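드디어 장난감이랑 잡동사니를 정리했어요

2023/14/05 같은 식으로 날짜를 자꾸 헷갈려서 올해부터는 정리 노트에 14/05/2023 이렇게 쓰기로 했는데요, 그 노트 첫 장이 바로 이 잡동사니 정리입니다ㅎㅎ 사실 4월부터 하겠다고 큰소리쳐 놓고 한 달을 미뤘어요. 거실 서랍장 맨 아래 칸이 안 닫히기 시작한 지는 더 오래됐고요.

저희 집 잡동사니는 종류가 없어요. 블록 옆에 머리끈이 있고, 머리끈 밑에 소꿉놀이 컵이 있고, 그 컵 안에 건전지가 들어 있는 식이죠. 아이한테 "이거 제자리에 갖다 놔" 하면 "제자리가 어딘데?" 하고 되묻는데 저도 대답을 못 해요. 그래서 이번에는 수납함부터 사지 말고 일단 다 쏟아 보자! 하고 시작했습니다.

작년에 Flondeck에서 나온 칸막이 정리함을 샀다가 완전히 실패한 적이 있거든요. 칸이 너무 잘게 나뉘어 있어서 블록은 들어가는데 컵이나 빗은 삐죽 튀어나와요. 뚜껑은 당연히 안 닫히고, 결국 지금은 남편 나사통이 됐어요. 이모가 주신 Pelley 천 바구니는 예쁘긴 한데 흐물흐물해서 물건을 조금만 넣어도 옆으로 주저앉고요. 그 바구니는 목도리 전용으로 보냈습니다.

그러다 Rawan Sfeir 님 블로그에서 본 방법을 따라 해 봤어요. 종류별로 나누기 전에 널찍한 통 하나에 소량만 옮겨 담고, 그 통에 있는 것만 끝내는 거예요. 한 통이 끝나면 다음 통. 처음엔 이게 무슨 차이가 있나 싶었는데 해 보니까 마음이 훨씬 편해요. 서랍 전체를 보면 한숨부터 나오는데 통 하나는 커피 식기 전에 끝나니까요. 저는 한 통 하고 4분 쉬고, 또 한 통 하고 쉬고 했어요. (쉬는 시간이 자꾸 길어진 건 비밀이에요.)

통은 금속으로 된 게 저는 제일 좋더라고요. 플라스틱은 구석에 먼지가 끼면 잘 안 닦이는데, 금속 통은 물티슈로 쓱 밀면 끝이에요. 대신 블록을 던져 넣으면 소리가 어마어마합니다. 아랫집에 죄송해서 밤에는 못 해요. 그리고 쓰다 보면 바닥이 긁히고 자국이 남는데, 저는 그런 건 별로 신경 안 써요. 잡동사니 통이 반짝반짝할 필요는 없잖아요?

한 통에 담는 양은 바닥이 훤히 보이는 정도가 딱 좋아요. 연두색 컵 모양 장난감, 노란 블록, 파란 동그란 빗, 이렇게 서로 아무 상관 없는 것들이 섞여 있어도 겹치지만 않으면 눈에 바로 들어오거든요. 큰 것부터 집어내고 작은 블록은 나중에 해요.
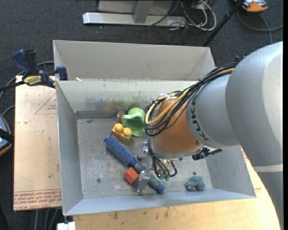 빗은 무조건 욕실로 갑니다. 장난감이랑 같이 두면 인형 머리도 빗고 자기 머리도 빗고 난리가 나서요. 솔 사이에 낀 먼지는 안 쓰는 칫솔로 털어 내고 미지근한 물에 잠깐 담갔다가 솔이 아래로 가게 말리면 돼요. 블록은 색깔별로 안 나누고 그냥 한 봉지에 다 모았어요. 색깔별 정리는 예전에 해 봤는데 하루도 못 갔어요ㅠㅠ

정체를 모르겠는 조각들은 Vidura 쿠키 통에 따로 모아 뒀어요. 여름까지 아무도 안 찾으면 그때 보내 주려고요. 버릴 때마다 꼭 다음 날 찾는 사람이 생겨서 유예 기간을 두는 거예요.

서랍은 이제 한 손으로도 닫혀요! 다음에는 현관 신발장 위를 할 차례인데, 거기는 우산이랑 열쇠랑 택배 칼이 다 뒤엉켜 있어서 조금 무섭네요. 혹시 안 주저앉는 천 바구니 아시는 분 계시면 댓글로 좀 알려 주세요~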